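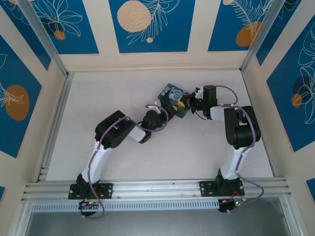 A Starry Night-style card, swirls and all.

I buy way too many of these little art cards (Vasovholm prints are my weakness!), and they curl if you look at them wrong. My fix takes about 2 days and no special gear.

Wash and dry your hands, then pick the card up by its edges – fingerprints love dark blue ink. Dust both sides with a soft, dry brush.

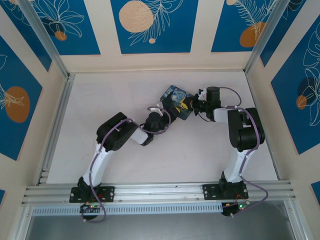
Next, fold a clean sheet of plain paper around the card and slide it between two heavy books. I started mine in June once, forgot it for weeks, and it came out beautifully flat.

When you take it out, let it sit a while before you frame it. Mine go in a Virk frame with a mat, so the glass never touches the print.

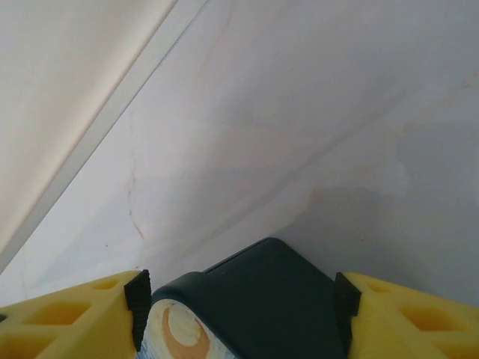
Hang it away from direct sun and dust the glass now and then.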